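Haruna hover rig, notebook
March 18, 2018

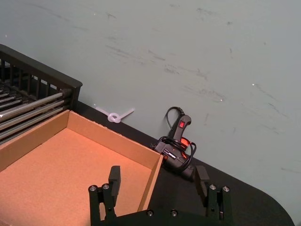 Dish rack on the black tabletop, scuffed wall behind.

OK, picking up where I left off with the motor mounts. Retno Tarigan read my last entry and wants me to write down the prop numbers properly this time, so I'm going to try.

We ran the four-rotor frame on the tether again, props from the Listovent batch. Fully loaded it's 40 kg, which is more than I wanted, but the battery tray is still the steel one and I'm not remaking that until we settle on a pack. It came off the pads without much fuss! Front left is still the lazy corner. You can hear it before you see it, a sort of flutter, and then the whole thing leans that way and the controller has to shove it back up.

I swapped front left and rear right motors to see if the lean would follow the motor. It didn't. Same corner, same flutter. So it's the arm or the speed controller or the wiring in between, and my money is on the arm (Wahyudi Ginting says wiring, he always says wiring, and last September he was right, so I'm not betting lunch on it).

Tap test on the arms: three of them ring at nearly the same pitch and front left is duller. Pulled the clamp off and there's a hairline along the inside of the tube, maybe as long as my thumb. I can't tell if it's a real crack or just the clear coat. Marked both ends with silver pen and put it back for low throttle only. If it goes past the marks, we stop.

Battery stuff. The Raltitano pack gave us 197 seconds of hover before the low voltage cutoff kicked in. I had hoped for a good deal more. Part of that is the steel tray, part of it is me hovering too close to the floor and fighting my own wash the whole time. I want to redo it with the tether let out a bit. The pack was warm at the end but I could keep my hand on it, and all the cells came down together, so no complaints there.

Controller. Still getting that twitch in yaw when I come off the throttle fast. I brought the gain down two notches and it was better, then one more and it got mushy, so back up one. Leaving it there. Wahyudi has the older settings saved under "skololness_b" if anyone needs to go back. Please don't save over that one, I've already done it once and he was very nice about it, but still.

Logging is set to 1,000 samples a second now. The card fills up quicker than I'd like, so empty it before you start and not halfway through (ask me how I know). I did try 2,000 and the logger dropped chunks all over the place, so don't bother.

Talked to Retno a while about wheels. She wants the thing to roll out of the shop by itself, three wheels, the back one steered. I like it but I don't want to hang any more weight on this frame. We said we'd mock it up in cardboard first and see if the legs even leave room.

To do:
new front left arm, order two
reprint the clamp with a wider lip
hover again with the tether longer, same pack
weigh the tray by itself, I keep guessing
ask Listovent if they balance the props before shipping or if that's on us

Torque wrench is back in the second drawer. Somebody's tape measure is in there too.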